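Speaker notes – Fixture plates for small electronic parts: pockets, rails and mounting
Svend Briem
Slot length: 25 minutes plus questions. Clicker is on the lectern. Water first.

Slide 1. Title

Say name, say Kuston, say the talk covers plates for presenting and holding loose parts at a bench. Board handling is Sherif's talk after the break. Do not get pulled into boards.

Ask for a show of hands: who has designed a tray from scratch, who has modified a bought one. Most rooms split toward the second. If so, spend longer on slides 6 and 7 and cut slide 4 short.

Slide 2. Scope

Parts between the size of a fingernail and the size of a playing card. Flat parts with a delicate face. Processors, heat spreaders, memory modules, small connectors in housings.

Leave out tape and reel. Leave out bulk feeders. If asked, refer them to the Heo handling guide on the shared drive; link is on the last slide.

Define terms and keep to them for the rest of the talk:
Pocket – a recess with walls on all four sides.
Rail – a raised ridge that locates one edge of a part.
Channel – the recess in a rail that takes the part's edge.
Lip – a raised edge at the mouth of a pocket.

Slide 3. Where the Prerkance bench started

Background, two minutes at most. The Prerkance bench was a rework and sorting station. Parts came in shipping trays and were moved into foam. Foam sheds, foam takes a set, and a square part in a foam cutout can sit rotated by several degrees and still look seated.

First year figure: 2,170 processors through the station. 7 came back with contact damage, and 4 of those 7 were traced to the foam step. Read the figures slowly, people write them down. The other 3 were damaged before they reached us.

Point to make: the damage rate is low. The cost of each one is high, and the foam step was the only part of it we controlled.

Slide 4. Material and finish

Matte surface, mid gray. Gloss plates looked better in the catalog and worse under bench lighting, with glare sitting right on the part edge where the operator is looking.

Color: white shows dirt and hides solder residue. Black hides dark packages and anything dropped into a deep pocket. Gray is a compromise and we have stopped arguing about it.

Static: the plate has to be dissipative. Check the certificate against the batch. Two suppliers sent us a standard grade with the right part number on the bag. Don't name them.

Corners: radius the outside corners of the plate. Sharp corners chip when the plate is stacked on edge.

Slide 5. Flat or upright

This is the slide people disagree with, so go steadily.

A flat plate uses bench area. An upright plate uses wall area, which at Prerkance we had plenty of. Upright, dust has less surface to settle on and the labels face the person reading them. The price is that gravity no longer seats the part. Every pocket and rail has to hold the part against falling forward as well as down.

Consequences:
The lower rail carries the weight.
The upper rail stops the part from tipping out.
The channel depth in both has to clear the substrate thickness with a little play, and no more.

Backing panel: slotted aluminum extrusion, horizontal. Any plate can be shifted sideways along the slats without drilling. Tighten from the middle outward or the plate bows. Check flatness with a straightedge after mounting, every time. Someone will say they never do this. Move on.

Slide 6. Pockets against rails

Go to the picture and leave it up for the whole of this section.

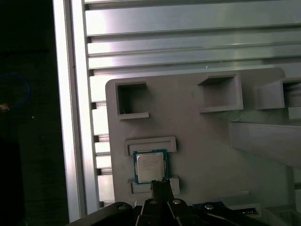
Fig. 3. Processor between upper and lower rails, directly under the left pocket of the top row.

Talk through the following without hurrying:

A pocket is for storage. Depth is useful, tolerance can be loose, and a raised lip at the lower edge keeps the contents in when the plate is upright. The left pocket in the top row is a deep one with the lip. The middle one is a shallower open box that stands out from the plate.

A rail pair is for presentation. The part faces outward with its metal spreader exposed and the substrate held along two edges. Lid markings stay uncovered by the fixture, though whether a person can read them depends on light and distance. Plan for a magnifier.

Mention shadow. A deep square pocket is dark inside under overhead light, even in a pale plate. If an operator has to confirm that a pocket is empty, use the shallow type.

Slide 7. Clearance

Rule we use: leave open space along any edge that will be approached by a finger, tool or tip. Draw the approach path on the plate drawing before placing the next feature. Most of the bad plates I have reviewed had good pockets placed too close together.

Projecting features deserve a second look. Bars and raised blocks are fine as stops, and they also catch sleeves and cables. Put them to one side of the working area and list them on the drawing as obstructions.

Do not rest tools on the contact side of a processor. Obvious, and still on our audit sheet in June.

Slide 8. Inspection schedule

Rails: check for burrs at the channel ends. Use a cotton swab; if it snags, dress the edge.
Pockets: vacuum, then wipe. No compressed air near loaded rails.
Mounting: check bolts after any plate change.
Gauge part: keep one scrap processor marked with paint and try it in every rail pair. It should slide in by hand and stay put when the panel is tapped.

The Alance trial used a molded gauge block in place of the scrap part. Cheaper, and it wore 0n the corners within a month. We went back to scrap.

Slide 9. Open problems

Mixed substrate thickness on one plate. Adjustable rails drift, fixed rails multiply the number of plates. I have no good answer and would like to hear from anyone who does.

Labels on matte plastic. Adhesive lifts at the edges. Engraving works – it also collects dust.

Slide 10. Questions and links

Likely questions:
Cost per plate. Depends on quantity. Take it offline.
Can it be printed? Yes for trials. Measure the channels before trusting them, layer lines bring the width in.
Why only two rails per part? Side rails were tried. They made removal slower and did nothing for retention on an upright plate.

Hand over to Sherif Abdel Rahman. He needs the other adapter for his laptop, it is in the front pocket of my bag.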